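Häufige Fragen zur Anschaffung eines zweiarmigen Arbeitsplatzes

Stand: 9. Februar 2019

Die folgenden Antworten richten sich an Wäschereien, Hotels und Pflegeeinrichtungen, die bei Kitstead eine Zelle für das Handhaben und Falten kleiner Textilien anfragen möchten. Preise nennen wir nur im Angebot, weil sie stark vom Zubehör abhängen.

Was gehört zum Grundpaket?

Zwei Arme mit Greifern, die gemeinsame Montageschiene, die Steuerung, ein Satz Kabel und die Software Ivau in der Grundlizenz. Tisch, Kamera und Rechner sind nicht enthalten. Viele Kunden haben einen passenden Rechner bereits im Haus. Die Mindestanforderungen schicken wir auf Anfrage zu.

Brauche ich einen speziellen Tisch?

Nein. Der Tisch muss eben sein, darf nicht wackeln und sollte eine Kante haben, an der sich die Schiene festklemmen lässt. Eine Holzplatte reicht aus. Stark glänzende Oberflächen sind ungünstig für die Kamera. Bitte planen Sie neben der Arbeitsfläche noch Platz für einen Stapel gefalteter Ware ein, und zwar innerhalb der Reichweite der Arme. Dieser Punkt wird bei der Raumplanung am häufigsten vergessen.

Warum zwei Arme? Einer wäre billiger.

Ein einzelner Arm kann ein Handtuch aufnehmen und ablegen. Zum Ausbreiten und Falten muss der Stoff meist an zwei Stellen geführt werden, etwa an gegenüberliegenden Seiten. Wer nur sortieren oder umlegen will, kommt mit einem Arm aus und kann den zweiten später nachrüsten. Die Schiene ist in beiden Fällen dieselbe. Der Aufpreis für die Nachrüstung entspricht einem zusätzlichen Anfahrtstag.

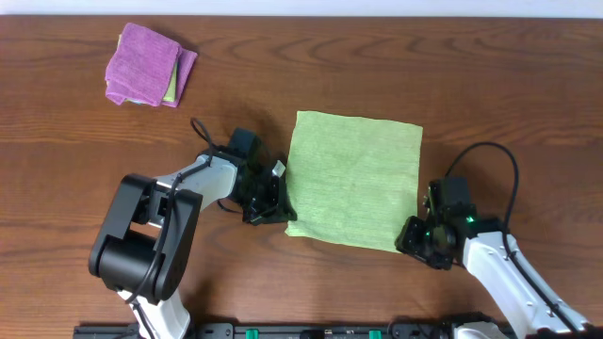 Welche Textilien eignen sich für den Anfang?

Kleine, einfarbige Frotteetücher in annähernd quadratischer Form. Die Farbe sollte sich deutlich vom Tisch abheben. Große Badetücher, Bettwäsche und Teile mit Knöpfen oder Bändern sollten Sie in der ersten Ausbaustufe nicht einplanen.

Wie lange dauert es von der Bestellung bis zum Betrieb?

Die Lieferzeit beträgt 60 Tage ab Auftragsbestätigung. Danach folgen Aufbau und Einweisung durch Tshepo Rampersad oder Ayanda Lekota. Für das Einrichten auf Ihre eigenen Textilien rechnen Sie bitte mit rund 172 Arbeitsstunden. Ein Teil davon kann durch Ihr Personal geleistet werden, was das Angebot entsprechend senkt. Aufträge, die nach Oktober eingehen, werden in der Regel erst im Folgejahr ausgeliefert.

Welche laufenden Kosten fallen an?

Strom spielt kaum eine Rolle. Ansetzen sollten Sie die Lizenz, die Wartung und den Verschleiß an Greiferfingern und Kabeln. Die Finger werden bei uns alle 6 Monate geprüft und bei Bedarf getauscht. Kabel, die außen am Arm entlanglaufen, gelten als Verschleißteil und sind von der Garantie ausgenommen. Ein Ersatzsatz im Schrank ist sinnvoll.

Kann ich die Anlage zuerst mieten?

Ja, für 60 Tage. Bei anschließendem Kauf wird die Miete abzüglich der Transportkosten angerechnet. Die Mietgeräte kommen aus unserem Lager in Edley und sind gebraucht, aber geprüft. Ein Anspruch auf eine bestimmte Baureihe besteht nicht.

Muss die Zelle eingehaust werden?

Das hängt von der Risikobeurteilung am Aufstellort ab. Sie ist Sache des Betreibers. Elmarie Jacobs unterstützt auf Wunsch dabei, der Aufwand wird nach Stunden berechnet. Klären Sie die Frage vor der Bestellung, denn eine nachträgliche Einhausung kostet Platz und verschiebt den Termin.

An wen wende ich mich?

Angebote und Miete: Frans Verbeke
Technische Rückfragen und Aufstellplanung: Thabiso Sithole

Bitte legen Sie der Anfrage die Tischmaße und, wenn möglich, einige Mustertücher bei. Muster werden nicht zurückgeschickt.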